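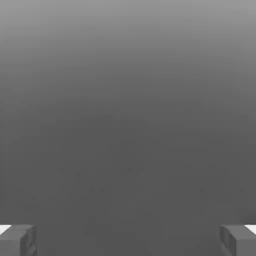

Ilgate Reading Club, Current Affairs and Intelligence History Section

Topic: Godoy's book on the Heravero letters, chapters 5 to 8

marl_heron
Mar 14, 2019
I finished chapter 8 last night and I want to ask how the others read it. Godoy says that the clerk in the Heravero trade office was working for both services already before the letters were stolen. As proof he gives two letters and one hotel bill. For me this is too little. The hotel bill shows only that somebody paid for a room in Imargate in July. It does not show who slept in it.

tollgate16
I had the same feeling with the hotel bill, but I think you forget the note on page 185. There he explains that the room was paid from the same account as the clerk's train tickets. It is a small note and easy to miss, I found it only on the second reading.

marl_heron
I did read the note. The account belonged to the trade office. Any person who worked there could use it for travel.

oldradio_b
Please, can we keep one thing in mind, this is a book for the general public. If he puts all the documents inside, it has 900 pages and we don't read it. He says in the preface that the complete list of sources is at the publisher.

quiet_pencil
Sorry oldradio_b, I do not agree. When a writer accuses a dead man of treason, the family of this man must be able to check it in a normal shop copy. I come from a country where such accusations were made very easily, and later it was very hard to take them back. So maybe I am more strict than other people here.

oldradio_b
I understand this and I didn't want to say it is not important. But "treason" is your word. Godoy writes "had contact with". In chapter 6 he even says that the contact was possibly allowed by the clerk's own bosses.

quiet_pencil
Yes, in chapter 6. In chapter 8 he is not so careful anymore. Compare the last paragraph of both and you will see it. In the second one the word "possibly" is gone.

tollgate16
I compared now. You are right about the word. I still think the story is mostly correct, the dates fit very well together.

marl_heron
Dates that fit well make me nervous, to be honest. With 100 letters on the table you can always find two with good dates.

fennel_k
Small question from a new member, do we discuss the paperback or the hardcover? My page 185 is a map of the harbor.

tollgate16
Hardcover, sorry. In the paperback look at the notes for chapter 7, it should be number 16.

fennel_k
Found it, thank you. The note says "probably the same account". Is the hardcover different?

tollgate16
Mine says "the same account", without probably.

quiet_pencil
So he changed it between the editions. Does anybody know if he wrote something about this change?

oldradio_b
I don't know. I can write to the publisher and ask also for the source list. It can take some weeks. Until then I suggest we go on with chapter 9, the one about the radio traffic.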